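Desk Clear-Outs: Do the Tricks Work?
Gallery by Mieke Dierckx
Posted Jul 23, 2021

I have read a lot of advice on tidy desks and I believe very little of it. Most of it comes from people who want to sell you a box. The Ploltell catalogue alone lists 155 desk organisers, which strikes me as a lot of ways to hold a biro. So when readers in Hiltcombe sent in the arrangements they swear by, I went through them with one eyebrow up.

I have grouped my notes by the tip being claimed. Readers' own wording is in quotes where I could bear to keep it.

"Give every object a home"
The oldest one going. Fine for scissors. Less convincing for the post, the charger and the half-read magazine, which have homes already and never go there. The Osei family labelled every drawer in the study and I am told the labels are still very neat. I didn't ask about the drawers.

"Buy a matching set"
Vulto sells one with a tray, a letter rack and a thing for paper clips. The leaflet says you will save 349 minutes a year. I would like to meet whoever timed that. A reader who bought the set wrote that she likes the colour, and I accept that as a reason to buy it.

"One in, one out"
Works for jumpers, supposedly. With pens it falls apart, as pens arrive from banks and conferences without being asked. I tried it until the end of September last year and finished with more than I started with.

"Lay down a cloth first"
I came to this one expecting to scoff. A cloth hides a scratched top and it is cheap, and if it has lines on it you can square your papers up to them. Whether anybody keeps that up past the first week is another matter. I would also want to know how it feels to write on a single sheet with fabric underneath. Poor, I suspect.

"Keep the pens upright and the books flat"
The claim is that a pot of pens takes up less room than a tray, and that a short stack of books stays put where a row of them slides about. The first half I'll allow. For the second, the reader who only wants the bottom book will be lifting the others off every time. 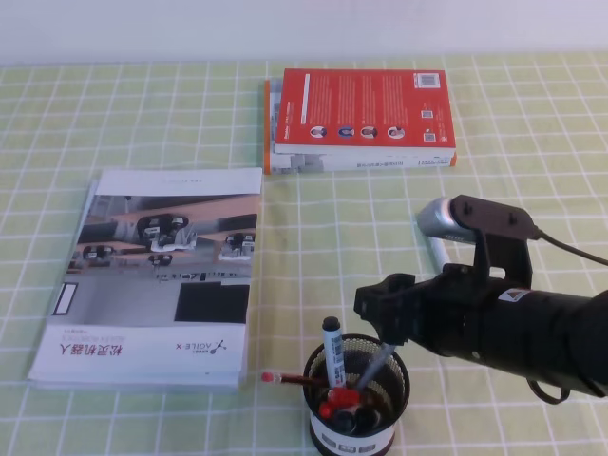 Mesh pot for the pens and pencil, two books stacked at the back on a green checked cloth. The big white softcover has stayed out of the pile.

My own quarrel with a pot is that you can't tell a good pen from a dead one until you have pulled it out and scribbled with it. Mesh does at least let the dust fall through, onto whatever is underneath.

More entries are waiting and I will add them as I get through them. Send yours to the usual address, with no more than 500 words please. The last one ran to 593 and most of it was about a stapler.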